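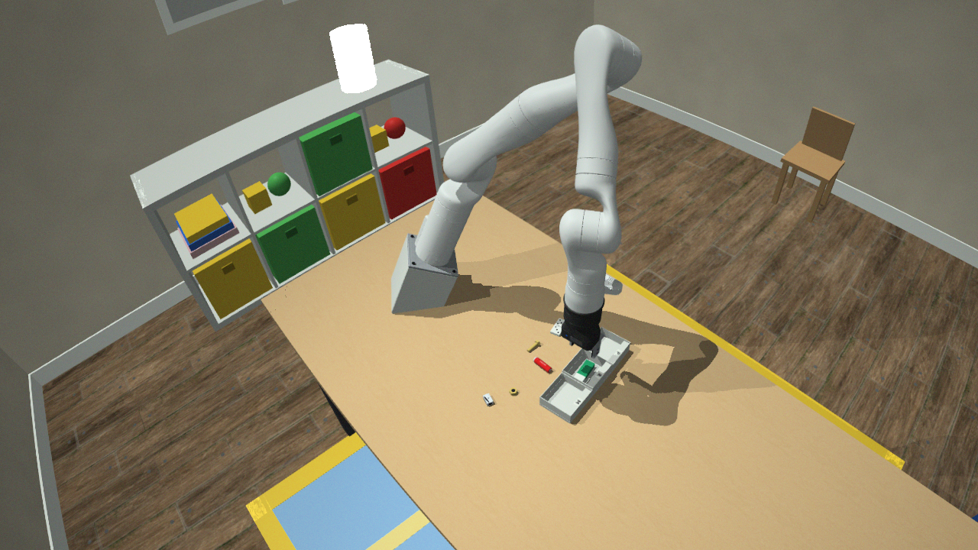

仿真环境里的分拣工位：机械臂悬在灰色分格盒上方，左侧桌面散放着待装的小零件。

幽灵夹持（又叫“假抓”）

幽灵夹持是机器人分拣和装配里的一类故障：夹爪手里没东西，控制程序却认定它抓着东西，于是一路抬升、平移、松爪，把“空气”端端正正放进格子，最后还给自己记一次成功。这个词条由我主笔，我在Saduter项目里跟它纠缠了大半年，所以写得有点像唠嗑，大家多担待。

名称由来

最早这么叫的是Mitra Tehrani。她十月份翻仿真日志，翻到一段红色圆柱件的装盒任务，零件从头到尾躺在桌上没挪窝，程序那边的状态却写着“已放置”。她在群里发了句“闹鬼了”，名字就这么定下来了。Giltano那边的同行习惯叫“空载误判”，意思差不多，只是他们把中途掉件也算进去，我们这边掉件是单列的，查资料时别混了。

成因

说到底是判据偷懒。我们早期只看手指开度：合拢指令发出后，手指没走到全闭的位置，就当夹住了。听着挺合理对吧？可小零件太小了，螺母这种东西本来就只把手指撑开一丁点儿，阈值只好设得很松，松到手指自己有点卡滞都能骗过去。

仿真里还有另一种来路，就是碰撞模型太粗。视觉模型上螺钉是细细一根，碰撞体却被简化成了胖盒子，手指在离螺钉还有一截的地方就“碰”到了，力反馈有了，开度也对，抬起来的时候接触一丢，零件留在原地。Ghazal Fallahi为这事把所有小件的碰撞体重做了一遍，做完那天她请大家喝了奶茶（我喝了两杯！）。
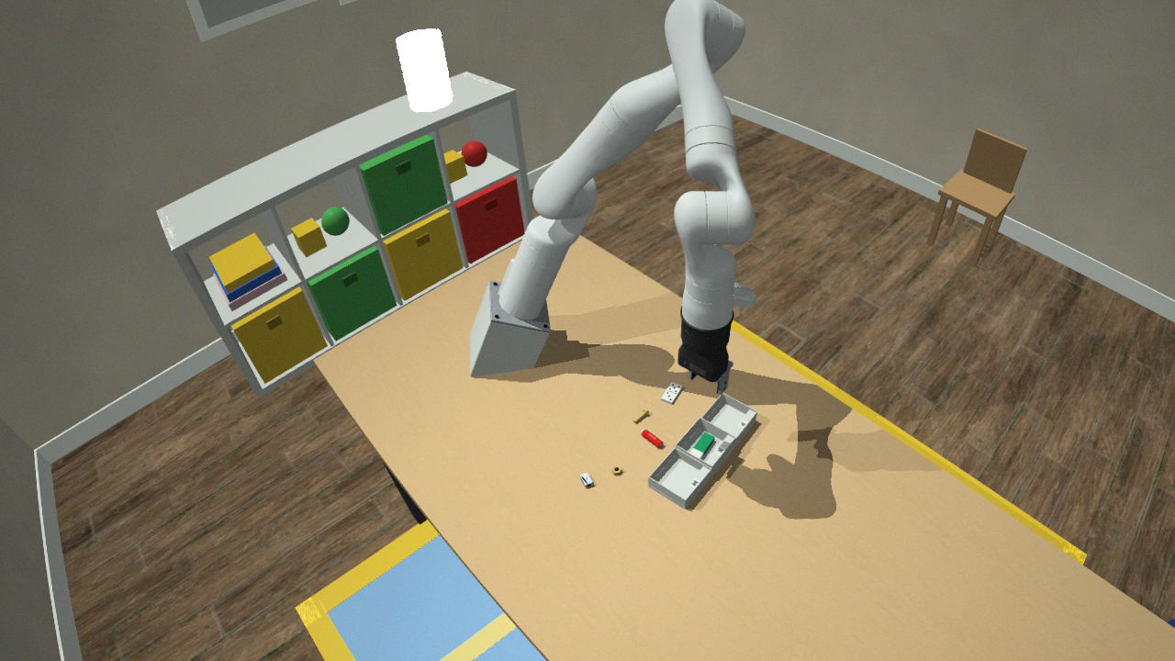

零件散着放的时候尤其容易出事，朝向不固定，斜着躺的细长件和平躺的薄片需要的下探高度差得挺多，高度估计偏上一点点，夹爪就从零件头顶擦过去了。要是格子里已经放了一件东西，末端检测又只问“格子里有没有物体”，那就更热闹了，旧零件会替新零件答到。

我们统计过一轮，2,626次仿真抓取里查出87次幽灵夹持，其中11次连末端检测也一并骗过，直接混进了成功样本。比例看着不高，可拿这批数据去训练策略，模型会老老实实学会“空手也算交差”，后面清起来特别费劲。

安全影响

仿真里闹鬼，顶多浪费算力。搬到真机上就得当心：程序以为手里有件，会按带载参数走，路径规划也把那个不存在的零件算进外形里；反过来，被漏掉的螺钉留在桌面，下一轮可能被手指压住，轻则顶弯指尖，重则弹出去。Urnmont的操作规程要求，同一工位连续出现2次假抓必须停机，清完桌面再由人工复位，不许远程点“继续”。我起初嫌麻烦，后来自己从键盘缝里抠出过一颗螺母，就没意见了。

检测与处理

现在通行的办法是抬升后再确认一次：抬到安全高度停半拍，重新读开度，同时用相机核对原位置上零件还在不在。Helge Halvorsen主张再加一道腕部力传感，称一称重量，不过对螺母这种小东西，信号基本埋在噪声里，我俩为这个争了好几回，至今没争出结果。末端检测则改成核对零件编号，格子里是谁就是谁，旧件没法再替人答到。

已经收下来的数据，建议按零件轨迹回查，凡是状态写着“已放置”而零件位移几乎为零的，一律打回重标，别心疼样本量。

有待补充

软质零件和带线头的零件还缺材料，Isla Drummond答应写，等她的稿子到了我再并进来。

参见：掉件；碰撞体简化；误报成功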